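Drying Dark Cottons in a Shared Laundry Room
Project report, Textile Care module
Tomomi Ichikawa
13 October 2026

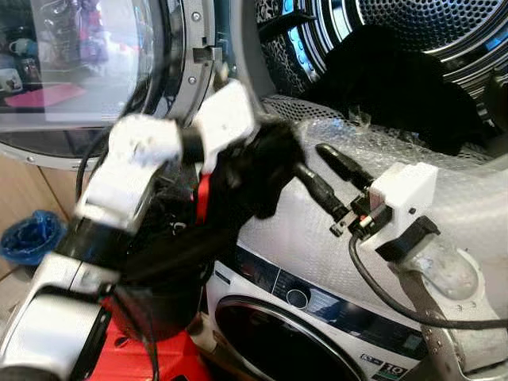
1. Background

The laundry room at Narkex House has a dryer stacked on top of a washing machine. Residents had complained that black clothes came out of the dryer faded, covered in lint or still damp at the seams. My project looked at whether the way the clothes are loaded makes a difference, and whether a cooler programme is worth the extra time.

I kept to black and very dark clothing for the whole project. Lint shows up best on it, and it was what most of the complaints were about.

2. Method

Each load was washed at 30 degrees with the same liquid detergent and spun at the same speed. I weighed the clothes dry before the wash and again when they came out of the dryer. The largest loads came to 3,176 grams dry, which filled the drum more than I expected once the clothes were wet.

Two ways of loading were compared. In the first, the washing went from one drum to the other in a bundle. In the second, each piece was shaken out and put in singly, with straps and cords tied in a loose bow. Both were tried on the normal programme and on the cool one, which takes 70 minutes.

Lint was brushed off the filter after every load and weighed on the kitchen scales. These are not good at very small weights, so I added up the lint from each set of loads before comparing them.

3. Results

Clothes put in as a bundle dried unevenly. The outer pieces were ready while the middle of the bundle was still damp, mostly at waistbands and pocket linings. The worst load still held 380 grams of water at the end of the cool programme. Shaken-out loads were dry or nearly dry on both programmes.

Straps caused more trouble than I had planned for. Untied, they wound round sleeves and pulled the load into a rope, and one hooded top came out with its cord knotted so tightly that it had to be cut. Tying them first took very little time.

I could not find a clear difference in fading. The clothes were different ages to begin with and I only had from July to the start of term. Lint was slightly lower on the cool programme, but the scales make me cautious about that – a proper balance would settle it.

4. What I would change

I would use new garments of one type and keep a set back unwashed for comparing the colour. I would also write down the room temperature. The window was open for some loads and shut for others, and I have no record of which.

A short notice about shaking out clothes and tying straps has been drafted for the laundry room door.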